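Home Forums Grippers and End Effectors Reviews Log in

Search this forum... Go

Furnival G2 finger kit: anyone using it on cable work?

mast_and_boom
We are looking at the Furnival G2 fingers as a replacement for the stock pair on our arm. The quote is 300 per set, plus a calibration service at 219 that I am inclined to skip. The job is handling patch leads near a small open rack. Has anyone run them on thin, round items lying on a soft surface? The data sheet only covers boxes and bottles.

tolvane
We have had a set since September. Build is fine. The pads are flat, so a patch lead will roll unless you close slowly. Set the closing speed to the lowest step and the force to the second lowest. The kit ships with both at maximum, and the manual mentions this on the last page.

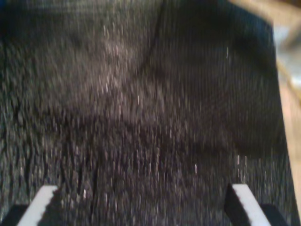

Approach height matters more than force. On a hard bench you can bring the tips down to the surface and close. On anything that gives, the tips press in and pick up the covering along with the item. We stop 3 mm short and let the fingers close above the surface.

kettering_dave
I disagree with that. Stopping short costs you grip on anything under 6 mm across. We go to contact and back off on the force reading. The Furnival driver exposes it, though the units are not documented.

tolvane
The force reading on ours drifts over a shift. Do you zero it between cycles?

kettering_dave
Every 42 cycles, at the tool change. Zeroing each time would be better but it adds a second and a half.

mast_and_boom
Useful. What about the connector end? I need the lead picked up behind the boot and the plug presented to a switch port.

r_halloway
Picking up and plugging in should be treated as two separate purchases. The G2 will do the first. For insertion you need some give in the wrist, and the fingers have none. Morerier sell a compliant wrist at 1787, which is a lot of money for a spring plate and a sensor, but it works and the mounting pattern matches. 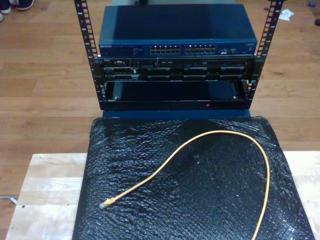 Fix the rack before you teach any positions. If it can shift when a plug is pushed home, every port taught after that will be out. Also check which way round the plug lands. The latch needs to face the same way each time or you need a step to turn it, and the G2 kit has no routine for that.

tolvane
Agreed on fixing the rack. Not agreed on the wrist. We insert with a stiff wrist and a small spiral search. It is slow but it costs nothing.

r_halloway
And how many latches do you break?

tolvane
Fewer than we did by hand. I have no log to back that up.

mast_and_boom
I will order one set without the wrist and try the spiral search first. Is the calibration service worth having?

kettering_dave
No. It is a fixed offset file. You can measure the same thing with a pin and a block in an hour.

Previous thread | Next thread | Back to Reviews

Reader comments (3)

Mahmoud Bouazza: The calibration service also covers the finger parallelism check, which a pin and block will not give you. Ours from Bristden was out by enough to matter on thin cable.

wakodholm_user: Does the driver run on the older Wakodholm controller? The product page says yes, support says no.

kettering_dave: Support is right. You need the newer firmware, and that needs the newer board.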